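Software readiness checklist, block cell, release candidate 17
Site: Godau
Date: 11 September 2026
Filled in by: S. Buschmann
Applies to: Pronell planner, perception node, gripper driver, logging tools

Mark each item OK, OPEN or FAIL. Comments go under the item. An item without a mark counts as OPEN. Mechanical and electrical checks are on the Fornby sheet and aren't repeated on this one.

## A. Before power to the arm

- [x] **A1. Build hash on the controller matches the release note.** OK.
- [x] **A2. Parameter file is the one from the release branch, with no local edits.** OK after correction.
 Comment: The diff showed one local edit, a raised velocity scale left from July. Reverted and reloaded.
- [x] **A3. Watchdog timeout set to 300 ms.** OK.
 Comment: Killed the planner process by hand with the drives enabled and the arm in its home pose. Drives dropped out and the fault was logged with the right code.
- [ ] **A4. Controller and camera clocks in sync.** OPEN.
 Comment: In sync at start. After the lunch restart the camera clock came up with an old offset and stayed there until I restarted the time service. The startup script needs to wait for sync before it launches perception. Ticket opened.
- [x] **A5. Emergency stop state shown in the operator window.** OK.

## B. Motion limits and planning

- [x] **B1. Joint limits in software sit inside the hardware limits.** OK, all joints.
- [x] **B2. Table plane present in the collision model.** OK.
 Comment: Commanded a goal below the table. Planner refused it and gave the reason in plain text, an improvement over the last candidate.
- [x] **B3. Keep-out volumes loaded and drawn in the viewer.** OK.
- [ ] **B4. Held object attached to the collision model after a grasp.** FAIL.
 Comment: The planner attaches a default box at the fingertips whatever the gripper is holding. For a block that's close enough. For a long thin part the box covers only the piece near the fingers, and everything beyond it is free space as far as the planner knows. A path can pass the collision check and still sweep the far end of the part through something. Blocks release for any task with rods.
- [x] **B5. Replan on a changed world model.** OK.
 Comment: Added a virtual obstacle in the middle of a slow move. The arm stopped and replanned.
- [x] **B6. Speed reduced near the table.** OK.

## C. Perception

Checked with the wrist camera, using the dotted blocks and a red rod in the fingers.

- [x] **C1. Intrinsics file matches the mounted camera.** OK.
- [x] **C2. Exposure locked.** OK.
 Comment: The table is brighter in the upper middle of the view than toward the bottom. Detection thresholds held in both areas.
- [ ] **C3. Every block reported as its own object.** OPEN.
 Comment: Blocks standing tight together come back as one object on some runs and as separate objects on others. The tall green one showing no dot is the one that gets absorbed. Segmentation leans too hard on the dots and should use the edges of the top faces as well.
- [ ] **C4. Pose correct for a tipped block.** OPEN.
 Comment: A dot seen at a steep angle turns into a narrow oval and the circle fit throws it out. The block then gets a position but no orientation. The planner should refuse to grasp in that case. At present it falls back to the last known orientation, and I want that removed before the next candidate. 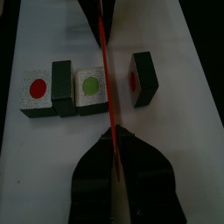 Lammers wrote back on the draft of this section that C4 should be a FAIL and not an OPEN, on the grounds that a stale orientation is worse than no orientation and an operator has no way to tell the two apart in the log. He also asked for the fallback to be taken out of the code entirely, with no switch to turn it back on.

I agree about the fallback and have written it into the ticket that way. The mark stays OPEN until the test has been run with the grasp step enabled. So far I've only checked it with the planner in preview, and the rule on this form is that FAIL needs a completed run behind it.

- [ ] **C5. Gripper and held part masked out of the detections.** FAIL.
 Comment: The finger mask works. There is no mask for the held part. A red rod across the view gets tested as a dot candidate because the color filter runs before the shape filter. Most of these candidates are dropped later, but one stayed long enough to reach the planner as an object. Same root cause as B4: the software has no model of what's in the fingers. Fix both together.
- [x] **C6. Detections carry the image timestamp and not the processing time.** OK.

## D. Gripper driver

- [x] **D1. Open and close commands acknowledged.** OK.
- [x] **D2. Force limit read back after being set.** OK.
- [ ] **D3. Loss of grip detected.** OPEN.
 Comment: Detection uses finger width alone. With a thin part the difference between holding and empty is close to the sensor noise. Motor current should be added to the test - the driver already reads it and throws it away.
- [x] **D4. Fingers hold on loss of communication.** OK.
 Comment: Pulled the network cable during a hold. Driver went to its safe state and stayed there until reset.

## E. Logging and tooling

- [x] **E1. Log disk has room for a full shift.** OK.
- [x] **E2. Replay tool opens today's log.** OK.
 Comment: 1266 planner cycles in the file, no gaps. Replay gives the same decisions as the live run.
- [ ] **E3. Log messages name the object they refer to.** OPEN.
 Comment: Planner uses one set of object numbers, perception another. Matching them by hand took most of an hour.
- [x] **E4. Regression suite run on this build.** OK.
 Comment: 840 tests, all passed. None of them covers a held part longer than the default box, so the result says nothing about B4 or C5.

## Result

Released for block tasks with upright blocks, reduced speed, operator at the stop button. Not released for rods or for picking tipped blocks.

Needed before the next candidate:

1. Held-part model used by both planner and perception (B4, C5)
2. Orientation fallback removed, then C4 run with grasping enabled
3. Startup script waits for clock sync (A4)
4. Recorded test cases with a rod in the fingers added to the regression suite

D3 and E3 can wait one release if time is short. Section B has to be repeated in full after item 1, including the items marked OK today.

Sieglinde Buschmann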